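Print this page
E-mail this page

4.2 Surface estimation on deformed packaging

The Fletach planner assumes that a carton face is planar. Worn cartons break this assumption, and the residual of the plane fit rises wherever the board is crushed. We therefore split each face into patches of 20 mm and fit them separately - a patch with a high residual is passed to the planner as an obstacle. 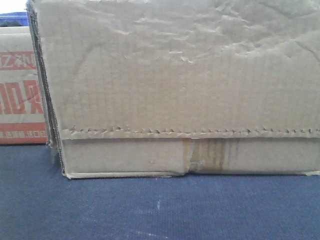
Figure 3. Worn corrugated carton with a creased upper face and a frayed seam.

Seams need separate treatment. A torn edge returns depth values from both the board and the gap beneath it, so the filter keeps only the nearer mode. The patch map is rebuilt every 500 ms and held for 7 cycles before it expires. Static furniture is stored in a second map, Bandwood, which is loaded at start-up and is not altered by the carton filter.

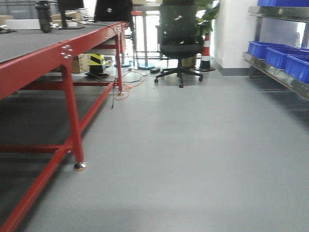 Does the patch map replace the plane fit?
The plane fit is kept as a first pass, and patches are computed only for faces that fail it.

Print | E-mail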